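Kekance Approves Two-Arm Robot Purchase for Garment Folding Work

Friday, February 10, 2023 – Kekance, a provider of linen and workwear services, today announced that it has approved the purchase of 2 dual-arm robot stations from Zesus. The stations will be installed at the company's Miranda facility, where staff sort, fold and bundle returned garments for redelivery.

The purchase follows a 13-week review of equipment options led by Efraín Arboleda, Director of Capital Planning. The review compared outright purchase, leasing and a pay-per-hour plan. Kekance selected outright purchase, with a separate service agreement covering grippers, cables and other parts subject to wear.

"Our budget had to cover the full cost of ownership, including floor space, training and spare parts," said Arboleda. "The purchase price was only one line in the plan we brought to the board."

Under the terms of the agreement, each station must complete an acceptance test of 200 garments before final payment is released. The Miranda facility handles 3,085 garments per week in the categories selected for the first phase – shirts, smocks and light jackets. Heavier items will continue to be folded by hand.

Planning software from Prondov will be used to schedule work between the stations and existing folding tables. Site preparation, including electrical work, is set to begin in March.
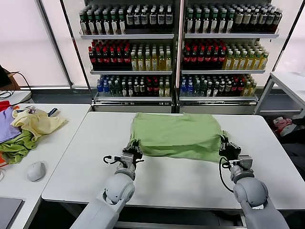
Two robotic arms grip a light green garment on a folding table.

"We have asked every supplier to quote on the same terms, and we will do so again before any second phase," said Junpei Hirose, Vice President of Operations. "Staff at Miranda will be trained on the equipment ahead of the acceptance test."

Funding for a second phase has not been approved. Kekance will review the matter as part of its next annual capital budget.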